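5.2 Limpieza y sellado de juntas en pavimento de baldosa 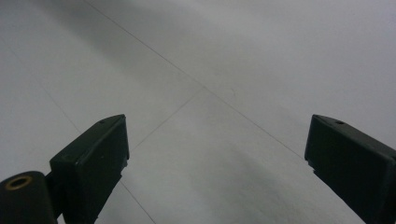

Figura 14. Pavimento de baldosa gris claro con juntas ligeramente más oscuras.

El procedimiento siguiente se aplica a suelos interiores tratados con el sellador Skekby. No es válido para piedra natural pulida ni para juntas de resina epoxi (véase el apartado 5.4).

Material necesario
Limpiador alcalino Hulcombe
Sellador Skekby, envase de 700 ml
Cepillo de cerdas de nailon
Cinta de enmascarar de 26 mm
Paños de microfibra que no suelten pelusa

Preparación
1. Retire el polvo con aspirador. No utilice el accesorio de rodillo giratorio.
2. Diluya 200 ml de limpiador en un cubo con 2 litros de agua templada.
3. Aplique la solución sobre las juntas y frote en el sentido de la línea, sin presionar en los cruces.
4. Aclare con agua limpia y recoja el líquido sobrante.
5. Deje secar hasta el día siguiente con la estancia ventilada.

PRECAUCIÓN: No mezcle el limpiador con lejía ni con productos ácidos. Use guantes y protección ocular.

Aplicación del sellador
6. Si la baldosa es mate, proteja ambos lados de la junta con cinta. En baldosa esmaltada este paso es opcional.
7. Agite el envase y vierta una cantidad pequeña en la bandeja.
8. Extienda el producto con pincel fino, en una sola pasada continua por junta.
9. Retire la cinta antes de que el sellador forme película.
10. Elimine los restos sobre la baldosa con un paño humedecido. Una vez curados, solo se eliminan con el decapante indicado en el apartado 5.6.

NOTA: Las juntas pueden oscurecerse ligeramente tras el tratamiento. Haga una prueba previa en un rincón poco visible.

NOTA: Con calefacción por suelo radiante, apague el sistema antes del paso 5 y manténgalo apagado durante el curado.

Puesta en servicio
11. No pise la superficie hasta que el sellador esté seco al tacto.
12. Espere al curado completo indicado en la etiqueta antes de colocar muebles o alfombras.

Los envases abiertos deben cerrarse herméticamente y guardarse en posición vertical, protegidos de las heladas.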